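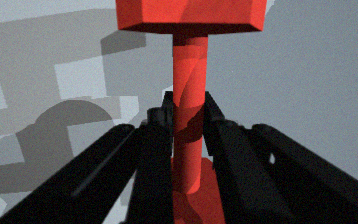

By the Padach Workshop press desk
18 April 2024

Padach Workshop Releases Plans and Simulation Files for Home-Built Gripper Arm

Padach, a shared workshop in Seixas, today released the full plans for Fania, a small robot arm that can be built at home or on a club bench. The package holds drawings, a parts list, wiring notes and the simulation files used to test the gripper before any parts are cut.

Work on Fania started in January with 18 members taking part. Most of the early work was done on screen. In the simulator, the two black fingers come up on either side of a red test object, a slim rod with a wider block at the top and a wider base at the bottom. The view is from close to the gripper, so builders can check how the tips line up with the rod.

The group ran 1,016 simulated grasps with different finger shapes and starting positions. The released files include the settings for each run. Members then built the first arm on the workshop's own benches, using motor boards from Elex, a local parts shop.

A first build takes around 28 hours, including wiring and calibration. The plans call for hand tools, a drill press and access to a 3D printer. No welding is needed. The simulation runs on an ordinary desktop computer, and people who only want to try the gripper on screen can skip the hardware section.

Padach will hold nine open build evenings for Fania. Places are free for members, and visitors pay for materials only. Elex will sell the motor boards and cable sets over the counter. Printed copies of the plans can be picked up at the workshop's front desk.

Press contact: Padach Workshop, Seixas. Visits to the build area can be arranged through the front desk.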